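Perguntas frequentes: Arquivo de Objetores de Consciência Trummer

Respostas às dúvidas que mais nos chegam sobre o arquivo, as consultas e as pessoas que nele figuram. Texto revisto em 23-01-2026.

O que guarda o arquivo, afinal?

Cartas, diários, processos disciplinares, panfletos e uma quantidade respeitável de listas de compras, tudo deixado por homens e mulheres que recusaram pegar em armas ou que ajudaram quem recusou. O núcleo inicial veio de Wendelin Oberholzer, tipógrafo e antimilitarista, que nunca deitou fora um papel na vida. A família descreve isto como uma qualidade desde que os papéis saíram lá de casa.

Tenho de ser historiador para consultar os documentos?

Não. Metade dos leitores anda à procura de um avô. A outra metade anda à procura de uma nota de rodapé e costuma demorar mais. Pedimos apenas um documento de identificação e uma frase a dizer o que procura. Uma frase chega; já recebemos onze páginas.

Qual é a diferença entre um objetor «absoluto» e um «alternativo»?

O alternativo aceitava trabalho civil em vez do serviço militar: floresta, hospital, estradas. O absoluto recusava também isso, por entender que plantar batatas no lugar de um soldado libertava o soldado para disparar. Entre uns e outros havia quem aceitasse o uniforme mas não a espingarda, e as discussões entre os três grupos ocupam duas caixas inteiras. Para pacifistas, escreviam-se com bastante ferocidade.

O meu bisavô esteve preso em Pesden. Têm o processo dele?

Talvez. O registo da prisão de Pesden chegou-nos incompleto, com um salto entre março e o fim do verão que ainda não conseguimos preencher. Procure primeiro pelo apelido e depois por todas as maneiras erradas de o escrever. O escrivão de serviço tinha uma relação livre com as consoantes dobradas, e Ferdinand Marti, por exemplo, aparece como Marty, Marthi e, num dia mau, Martin Ferdinand.

Quem foi Ferdinand Marti?

O nome mais pedido no nosso catálogo. Mestre-escola, recusou a convocatória por carta, e depois recusou a resposta à carta por o oficial ter errado a concordância. Cumpriu 16 meses. Na prisão deu aulas de gramática aos companheiros e, segundo uma queixa conservada no processo, também aos guardas. Depois de solto trabalhou num serviço de socorro a refugiados e voltou ao ensino só quando o deixaram, isto é, tarde.
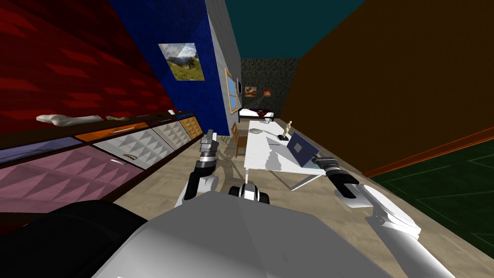
Interior simulado em computador, com parede vermelha de losangos em relevo e uma mesa branca.

E as mulheres? O catálogo parece um clube de cavalheiros.

Parece, e a culpa é de quem o organizou primeiro. As mulheres não eram convocadas e por isso não geravam processos, o que para um arquivista antigo equivalia a não existirem. Jasmina Halilović está a refazer as descrições das cartas, e as remetentes, antes catalogadas como «esposa de», vão recuperando nome próprio. Já se percebe que boa parte da imprensa clandestina passava pela cozinha de uma delas, escondida num sítio onde os inspetores não procuravam: debaixo da roupa por passar.

O que é o Fundo Kosell?

São 70 cartas trocadas entre dois irmãos, um objetor e outro sargento de artilharia. Não concordam em nada, exceto no preço do carvão. É o conjunto que recomendamos a quem começa, por ser legível, datado e por nenhum dos dois tentar parecer melhor do que era. A última carta trata de uma bicicleta emprestada e não devolvida. A questão continua em aberto.

Posso fotografar os documentos?

Pode, sem flash e para uso pessoal. Para publicar, precisa de autorização escrita, pedida a Leonie Holzer, que responde depressa a perguntas concretas e devagar a mensagens começadas por «só uma coisinha». A referência deve indicar o fundo, a caixa e a folha. «Arquivo, algures» já nos apareceu impresso num livro de capa dura.

Não leio a caligrafia da época. Estou perdido?

Está em boa companhia. Doğukan Gezer orienta uma sessão de leitura de manuscritos para principiantes, com alfabetos de apoio e café fraco. Ao fim de duas horas consegue-se ler uma carta curta. Ao fim de dois meses consegue-se ler a de Oberholzer ao senhorio, o que nem o senhorio terá conseguido.
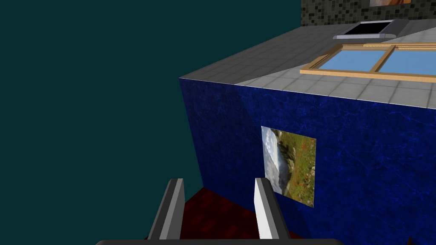 Superfície de ladrilhos cinzento-claros e face azul com um quadro de paisagem, em imagem simulada.

Todos os objetores eram religiosos?

Não. Há quacres, menonitas e um bom número de protestantes em desacordo com o próprio pastor, mas também socialistas, anarquistas, vegetarianos e um homem que declarou ao tribunal não ter tempo. O tribunal não reconheceu o argumento. As fichas indicam o motivo alegado, e convém lembrar que este era muitas vezes escolhido a pensar em quem ia julgar.

Aceitam doações de papéis de família?

Com gosto, desde que nos deixe ver antes de enviar. Não retire agrafos, não plastifique e, por favor, não ordene por tamanho. Se encontrar cartas atadas com fita, deixe a fita. Álbuns sem nomes também interessam, sobretudo enquanto houver uma tia capaz de os dizer em voz alta.

O que significa «Dilano» nas margens de tantas cartas?

Era a senha combinada entre os correspondentes para indicar que a carta tinha sido aberta pelo caminho. A censura nunca a decifrou, embora num dos envelopes alguém tenha escrito a lápis, com letra de repartição: «Quem é este Dilano?»

Encontrei um erro no catálogo. A quem digo?

À sala de leitura, com a cota e a correção. Se o erro for nosso, emendamos e agradecemos. Se for do escrivão de Pesden, acrescentamos à coleção.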